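**September, Sunday, 10:30 am – keypad bench, macro tests on the Ernico**

Picked up where I left off Friday night. The Ernico programmable keypad is on firmware as shipped, plugged straight into the rear port of the bench PC, no hub. Dutix is the mapping software that comes with it. Rebane (the old tower) is doing the logging over the second USB lead so the test machine isn't timing itself.

Goal for the day: find out how long a macro can get before playback drifts, and whether profile switching in the middle of a macro still locks the thumb keys.

First run was the short one, 30 steps, key down and key up counted separately, with 20 ms between them. Played it back from G-row key two, then from the thumb cluster. No dropped steps on either. Same macro with the delays stripped out dropped the last two key-ups when I had a game window in focus, and none with a text editor in focus. Repeated it after a reboot and got the same. I think the game is polling slower than the keypad sends, so not a keypad fault, but it should go in the write-up anyway. People will strip the delays out first thing.

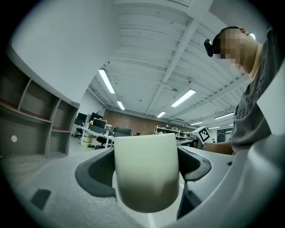 *White cup held between the two dark gray fingers.*

Second run was the long one. Dutix says it will take any length, but the editor starts to crawl once the list passes a few hundred lines. Scrolling is bad and dragging a step to a new spot is worse. I gave up on dragging and edited the exported file in a text editor, then imported it again. Import is fussy:

- no blank line at the end of the file
- delays in whole milliseconds only
- key names are case sensitive (`LShift` works, `lshift` is skipped without a warning)

The last one cost me most of an hour. A skipped line ought to show up somewhere, even just a count at the end of the import.

With that fixed, the 2068-step file loaded and saved to the PC profile. It would not save to the keypad's own memory. I cut it in half and tried again, same refusal. Kept trimming by hand and got down to 749 steps, which saved and played back clean three times. I haven't found the exact ceiling and don't plan to spend another evening on it unless Anahera wants the number for the table.

Note on drift: on the full file, played from the PC, the log on Rebane showed the end of the macro landing late, and later each time I ran it without closing Dutix. After closing and reopening the software it went back to where it started. I suspect the software is holding on to something between runs. Raw logs are in the shared folder under `keypad/long`, one file per run.

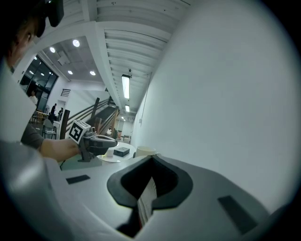 Profile switching next. The bug from last week is still there. If a macro contains a switch from profile one to profile three, and you are holding the upper thumb key when the switch happens, the key stays down in whatever program has focus. Pressing it again clears it. Going from one to two and then three does not trigger it, only the direct jump. I tried it with the lower thumb key and with the scroll wheel click and couldn't get either of them to stick.

Anahera Lowther asked whether it happens with the lights off. It does. Turning off the key lighting made no difference to anything I measured today.

A few notes on the hardware while I had it out:

- Wrist rest still wobbles at the longest setting. Fine at the two shorter ones.
- G-row keys feel even except the far left one, which needs a firmer press – could be just this unit.
- Cable is stiff and pushes the keypad a little to the right on a smooth desk. I taped it down for the timing runs.
- Mode button is too easy to hit with the side of the thumb. I hit it twice during the long run and had to throw both logs out.

I sent the profile bug to the Liltdale support address with the macro file attached. Their form only takes one attachment, so the log goes in a follow-up once they reply with a ticket number.

Left to do:

- [ ] rerun the no-delay test on the laptop
- [ ] stuck key test with a second keyboard plugged in
- [ ] try the older Dutix version, if I still have the installer
- [ ] swap the far left keycap with its neighbor and see if the stiffness moves
- [x] back up all profiles before the firmware update

Do not update the firmware on this unit until the stuck key runs are finished. The installer is on the desktop and it starts on a double click.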